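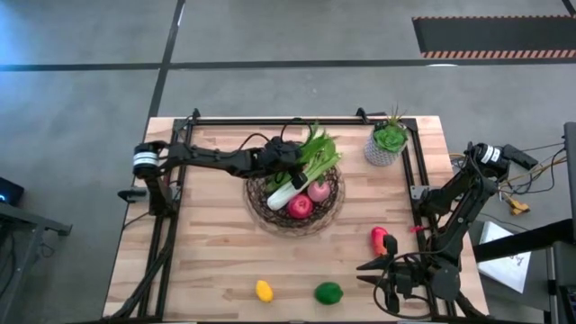
Filine Produce and Basket Set

README, revised Thursday, January 2, 2020
Maintainer: Nouhaila Abdelaziz, Tivcombe

Contents

Filine covers sorting and putting away fruit and vegetables on a tabletop. The release has 531 sequences, split by session. Each sequence holds up to 14 items, plus the basket.

Items

Class names are lowercase with underscores. Toy produce is labeled by the food it stands for, so a toy corn cob is corn_cob. A husk is part of the cob and has no label of its own. Leafy vegetables share one class, leafy_veg.

The basket is labeled basket whatever its weave. Items seen through gaps in the side are labeled as partly hidden. A mat under the basket is labeled mat.

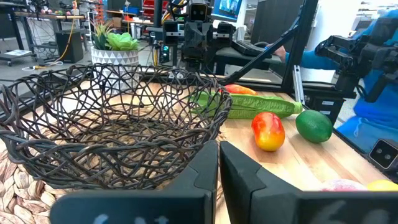 Corn, mango and lime beside the basket, with the mat under it.

Files

items.csv: 2196 rows, one per item per sequence
classes.txt: class names, one per line
sessions/: one folder per session

Known issues

Peach and mango were swapped in 2 sessions. Both were relabeled in July, but the old names remain in the notes column. Lemon and lime are separate classes; the Sterkeo import script merges them unless strict is set.

Send label corrections to the Ait Brahim list with the sequence number and class name.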